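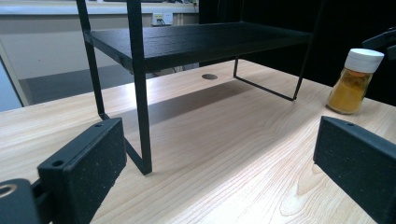

Norbert Balogh asked first whether the shelf height could be changed after assembly, and was told that on the Vetamis riser it could not. The panel is fixed to the uprights, and a buyer picks a height when ordering.

The Loltuven showroom opens at 10 in August and takes visitors without booking. Risers and desk shelves are on the upper floor, past the office chairs. The black model has square-section metal legs that carry on above the shelf panel, with thin base bars resting directly on the tabletop. Clearance under the panel suits a keyboard or a stack of paper trays – a printer goes elsewhere.

The largest desk on the floor is nearly 102 inches long and seats three. Delivery within the city takes 2 days, assembly extra.

Jolán Gulyás handled the questions on finishes. Matte black marks less than gloss, in her experience, but shows dust sooner. Spare feet and screws are sold at the ground-floor counter, which closes an hour before the showroom.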